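When the donut arm stopped dead in April

I caught Grażyna Szczepańska on a Tuesday, a bit after 7 a.m., with a coffee in each hand (both hers, I asked). She runs the packing bench at Bestgate, where a robot called Otton moves donuts from trays into little boxes. Or it did, until April.

"It was run 879," she said. "It picked up a glazed one, got halfway to the box and just kept squeezing. Glaze everywhere!"

A squashed donut is no big deal, but what came next was. Her colleague Bogumił Głowacki leaned in to wipe the gripper, figuring the arm had faulted out. It hadn't. It was waiting on a force reading that never came, and when the reading finally showed up, the arm swung back to its home position with his sleeve about a hand's width away.

"He went white as icing sugar," Grażyna told me. "I hit the stop and we both sat down for a while."

The culprit was a cracked sensor cable, worn through where it bent at the wrist. I'd expected something fancier, and so had she. They've since swapped the cable, moved the stop button to the near side of the bench, and made a rule I rather like: no hands on the table until the status light is out and someone has said so out loud.
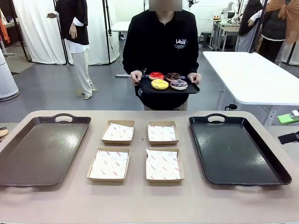
Wanda Duda

So is she nervous around it now? "A little, and I reckon that's healthy," she said. Refills still get done by a person, four donuts to a tray, four boxes lined with paper before anything starts. They've logged 1038 runs in total, and the cable gets a look every 23.

"Bogumił wanted every 1000," she said, laughing. "He's changed his mind."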